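Notebook, bench side, January

Drying and putting away, continued from the page before. Same things as last time: mugs, the small cup, the purple bottle, the wooden board, the wire rack, the blue cloth. I want a fixed layout for the worktop by the end of the month so that whoever is on does it the same way, and so that the notes from different people can be read side by side.

9.40. Wiped the worktop down first. The block top marks easily and there is a ring near the front that hasn't shifted with soapy water. Shinji says leave it until the next oiling. The oil is the last third of the tin from Brekholm. Put it on the order list along with two more cloths. Masanobu also wants a second board, a bit thicker. Left that as a question mark on the list.

10.15. Checked the board. It has a slight bow across the width, so it rocks if it is laid one way up and sits properly the other way. Marked the good side with a pencil cross on the end grain. Please don't sand the cross off. The board was bought from Sakai with the rack, order number 1307, in case we need the same again.

10.30. Tried the board flat on the worktop with the mugs at its corner. It gives everything a place to go, and it keeps the mug bases off the block top, at least in principle. In practice the mugs get put next to it as often as on it. With the bottle there is also the question of which way it should go down. On its side it rolls until it meets something. Upright it is fine on the block top and less sure on the board. 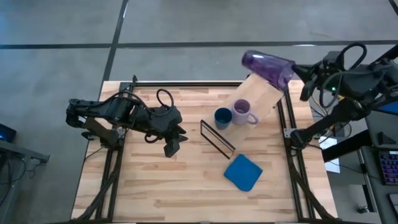

Kaede Hattori: I would stop laying the board flat before the mugs are done. It takes up the middle and you end up working round it. Lean it as soon as it has been wiped, and do the bottle last, upside down with the cap off. If the bottle goes first it sits there full of steam and you have to do it again.

Fair point on the board. Less convinced about the bottle, which takes all morning whatever we do, so I would sooner get it started early. Agreed to try her order for the rest of this week and mine the next, and compare.

11.20. Umut asked what we mean by 'put away'. We have been using it for two things: off the worktop and in the cupboard, or just standing in its place on the worktop. From now on write 'stood' for the second one. I have gone back through the earlier pages and changed it where I was certain. Where I wasn't, there is a small u in the margin.

13.05. Rack. Best use so far is for the board alone. A board leaning on the rack dries on both faces, and one lying down stays damp underneath (checked with the back of the hand after lunch, still cool). The rack slides on the block top if the board is dropped on to it, so set it down gently, lower edge first. Rainer suggested rubber feet. He has some left over from the Tronutham shelves and will look them out.

13.40. Spacing. The mug wants to be well back, away from the board, or the handle gets caught when the board is lifted. The small cup can stand further forward. Cloth at the front on the right, spread out and not folded. When it is folded people leave it folded, and the middle is still wet the next day. 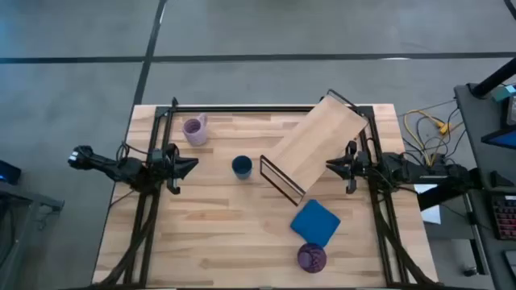
Mug and small cup stood, board leaning on the rack, blue cloth laid out below it.

14.30. Measured the gap we have been leaving between cup and board with the steel rule: 162 mm. More than it needs. Will try less, but not so little that the board touches the cup when it is turned over.

Still to do:
Rubber feet for the rack (Rainer).
Cupboard shelf is too low for the bottle by 4 mm. Move the pegs down one hole.
New label for the cloth drawer, the Fulov one has peeled again.
Oil the block top at the end of a day, so it has the night to soak in - leave a note on it if you do.

15.50. Stopped. Cloth hung over the drawer handle to dry.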